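3. El vaso del cepillo como mueble menor

La literatura sobre el orden doméstico ha dedicado páginas generosas al armario, a la despensa y al cajón de los cubiertos, y casi ninguna al recipiente donde se guarda el cepillo de dientes. La omisión resulta curiosa en una disciplina que discute durante 200 páginas la altura correcta de un estante. En el proyecto Lekusitz entendemos por «vaso» cualquier recipiente abierto en el que el cepillo descansa de pie o inclinado, haya nacido para eso o para la cerveza.

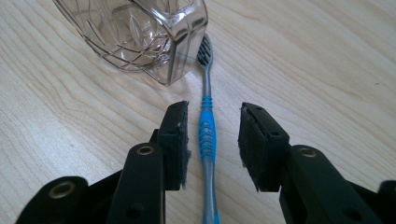
Figura 1. Cepillo de cerdas oscuras junto a un recipiente transparente volcado, sobre mesa de madera clara.

El par formado por vaso y cepillo plantea un problema que los manuales despachan en una línea: el mango es largo, el vaso es corto y la gravedad no ha leído los manuales. Un recipiente ligero cede con facilidad ante un cepillo de mango grueso y empuñadura de goma. Guérin propone clasificar los vasos por el diámetro de la boca; nosotros preferimos atender a la base, aun a riesgo de que la tipología pierda elegancia y gane utilidad.

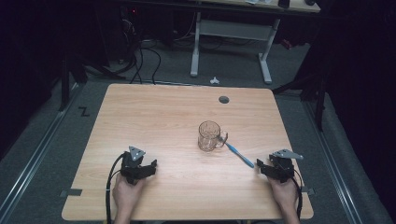
De ahí que distingamos 2 posiciones de reposo. En la primera, que llamamos interior, el cepillo queda dentro y se apoya en el borde. En la segunda, exterior, se recuesta contra la pared del recipiente con el mango sobre la mesa, solución que cualquier adulto considera provisional y que puede durar años. El cuestionario Drulent, con sus 700 respuestas, no contemplaba la posición exterior, de modo que quienes la practican tuvieron que declararse partidarios de «otros».

3.1. La superficie despejada

Ambas posiciones suponen una superficie de apoyo, y sobre ella las opiniones se endurecen.

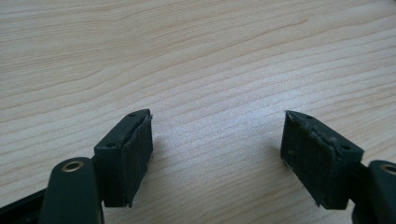 Tavion Benavides objetó, en la discusión del borrador, que una mesa sin nada encima no está ordenada, está esperando, y que el orden solo puede juzgarse cuando cada cosa ha tenido ocasión de volver a su sitio. Aceptamos la objeción y retiramos el término «orden basal», al que habíamos cogido cariño.

Queda la cuestión del asa. Una jarra de vidrio con asa pesa más que un vaso de baño corriente y ofrece una boca ancha, dos ventajas que en el aparador nadie le reconoce.
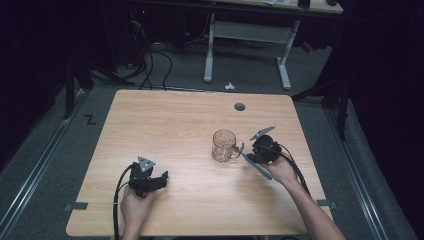
El asa, además, obliga a decidir por qué lado se acerca el cepillo. Si entra por el lado contrario, la mano trabaja con la boca despejada; si entra por el del asa, conviene levantarlo un poco más antes de soltarlo. Mara recomienda orientar siempre el asa hacia la mano dominante, consejo sensato que no resuelve el caso de los hogares con un zurdo y un solo vaso. En la sección 4 volvemos sobre ellos.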